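The Long Way Round to a Folded Towel

Dorian Lefèvre has a rule about the first hour of any collection block, and the rule is that the data from it is thrown away. Operators are stiff at the start. They overgrip, they hesitate at the approach, and they correct small errors that a rested hand would let pass. A policy trained on those episodes learns the hesitation along with the task.

Lefèvre runs demonstration gathering for Ellton, a small firm that supplies training sets for cloth handling. Its current programme, Tultum, covers bedding and household textiles: spreading, straightening, flattening, picking up by a corner, folding in half and folding again. The programme began in August with a specification of 18 task types and has since been cut to the ones that can be defined tightly enough to grade.

Cloth is an awkward subject. A rigid object has a position and an orientation, six numbers in all, and a camera can usually recover them. A towel has no such compact state. It can be crumpled in an unlimited number of ways, most of it may be hidden under itself, and the same pull on the same corner will give different results depending on what the lower layer is doing. Simulation has improved, but friction between two layers of cotton remains hard to model at a useful speed. For the present, the cheaper route is to have people do the work many times and record how they did it.

The recording instrument is a hand-held gripper called the Yorath. An operator holds it by a handle and opens and closes a pair of fingers. A camera on the tool looks out past the fingers through a very wide lens, so that the fingertips and a good part of the room are always in view together. The wide field matters more than the distortion it brings. When the tool is brought close to fabric, an ordinary lens would see nothing but weave, and the software that estimates the tool's motion would have no fixed features to follow.

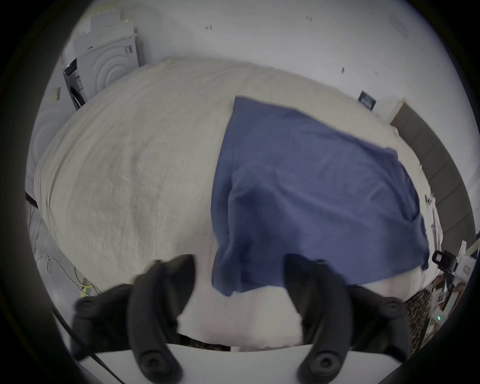 Page last changed: 2019-12-22

The approach is the part graders look at first. With the fingers open and the duvet below them, an operator has a choice of where to enter the cloth, and a blue cloth on a beige cover gives the learning system a clear boundary to associate with that choice. Ellton's instructions ask for contrast of this sort in the early batches and withdraw it in the later ones, where pale goes on pale. A model that has only seen strong contrast will find edges by colour and fail on white sheets. One that starts with white sheets takes far longer to find edges at all.

The surroundings are left alone to a degree that surprises visiting engineers. The tool's camera takes in the washing machine, the boxes stacked on it, the cables on the floor and a piece of leopard-print fabric hanging beside the bed. Lefèvre considers all of it useful. "A household has clutter in it," he says. "If we tidied, we would be teaching the model that the world behind the task is grey and blank. Then it goes into a real bedroom and there is a shelf with things on it, and the confidence drops."

There is a second reason, which has to do with localization. Motion estimates for the tool are computed from visual features together with inertial readings. A smooth wall offers very few features. A wrinkled duvet offers many, but they move when the cloth is handled, and a tracker that takes them as fixed will drift. Shelving, appliance doors, boxes and the edges of furniture all stay put. Early Tultum episodes recorded in a bare room had to be discarded when the estimated path of the gripper slid sideways by several centimetres while the operator's hand was still.

Each episode follows the same outline. The operator begins with the tool away from the cloth and holds it there for two seconds. The task is then performed at a normal working pace, without pauses to reconsider. At the end the tool is withdrawn and held still again. The still periods give the segmentation software clean boundaries, and they give the motion estimator a chance to settle. Episodes longer than 40 seconds are flagged for review, on the theory that something has gone wrong or the operator has begun to improvise.

Improvisation is the subject of some disagreement. The Tendix group, which trains the models that Ellton's data feeds, originally wanted a single canonical method for each fold. Uniform demonstrations are easier to learn from, and the first models trained on them gave smooth motions within a few days. Those models also stopped dead when the cloth landed badly. They had never seen a bad landing, because operators had been told to reset and start over whenever one occurred.

The compromise now in force is that five per cent of episodes must contain a recovery. The operator deliberately drops a corner, or lets the fold go crooked, and then corrects it in the same take. Writing instructions for this proved harder than expected. Told to make a mistake, operators made theatrical ones, flinging the cloth or missing it by a hand's width, and the trained model reproduced some of the flinging. The revised wording asks for "a grasp that takes one layer where two were wanted", a fault that occurs naturally and is small enough to be worth learning from.

Two-handed work raises the difficulty again. A single tool can drag, lift and pinch. It can't hold tension across a sheet. For that the operator carries a gripper in each hand, and the two recordings must be aligned in time and placed in a common coordinate frame. A timing error of one video frame is tolerable during a slow drag. During a shake-out, when both hands move quickly and the cloth is airborne, the same error shows the model a left hand and a right hand that never existed together.

A third viewpoint, at head height, helps to settle the relation between the two. Both tools are visible in it for most of an episode, and the layout of the bed can be read without the curvature of the close lens. The trade-off is occlusion: an operator leaning in will hide part of the cloth with the tools. Tultum therefore treats the head view as context and leaves the fine grasp geometry to the tool views.

Fatigue sets the limit on two-handed blocks. The tools are not heavy, but they are held forward of the body, and the forearms tire before the operator notices. The sign in the data is a gradual lowering of the approach height. Lefèvre's team plots it for every block, and when the curve sags the operator is rotated to labelling for the rest of the shift. No one is asked to judge their own tiredness.

The count that the firm reports to its clients is accepted episodes, and the gap between recorded and accepted is where most of the labour sits. In the last complete block, 607 two-handed episodes passed review. Rejections fell mostly under tracking loss, with incomplete end states a distant second. A sheet left with one corner turned under looks finished to a person walking past. To a grader with a written definition of "flat", it is a failure, and labelling it a success would teach the model to stop early.

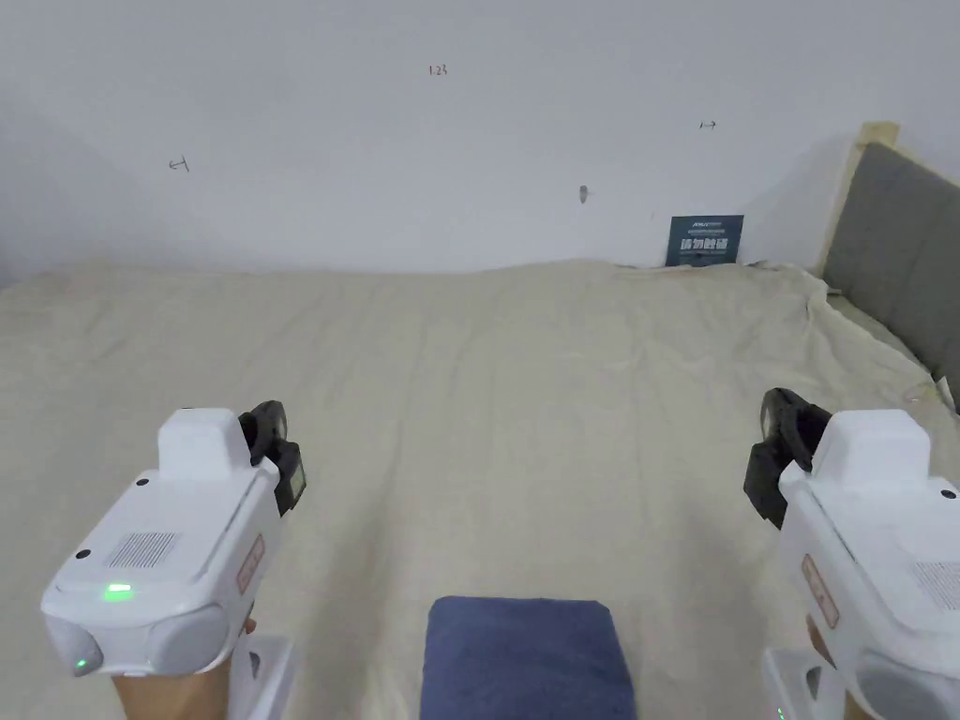 Why not fit a robot arm with the same gripper and drive it by remote control?

Remote control gives cleaner position data, and for rigid parts it is often the better choice. With cloth the operator needs to feel slip and tension through the tool, and most remote rigs pass on little of either. A hand-held tool is also quicker to carry from one room to the next, so the same number of hours covers more beds, more sheets and more kinds of light.

The cost is that a human arm can reach places and adopt postures that a robot arm cannot. Every accepted episode is run through a kinematic check against the target arm before delivery. Paths that would require an impossible wrist angle are removed, along with those that exceed the arm's speed limit. Operators are shown their rejected paths at the end of the day. Most learn within a week to keep their elbows lower and to walk around the bed instead of stretching across it.

What the models do with the material is measured elsewhere, by the Tendix group, on arms bolted to a bench. Results so far are uneven. Spreading a cover is dependable. Picking up a single layer from a stack is much less so, and the failures cluster where the layers share a colour. The next Tultum block will be weighted toward that case, with matched pale sheets and side lighting set low enough to throw a shadow along each hem.

Lefèvre has also asked for a heavier fabric in the rotation. Lightweight cotton forgives a late release; a wool blanket does not, and pulls the near edge back with it. The instructions for wool are in their second draft and still lack a definition of the end state that two graders will apply the same way.

Contact the features desk | © 2019. All rights reserved. | Back to top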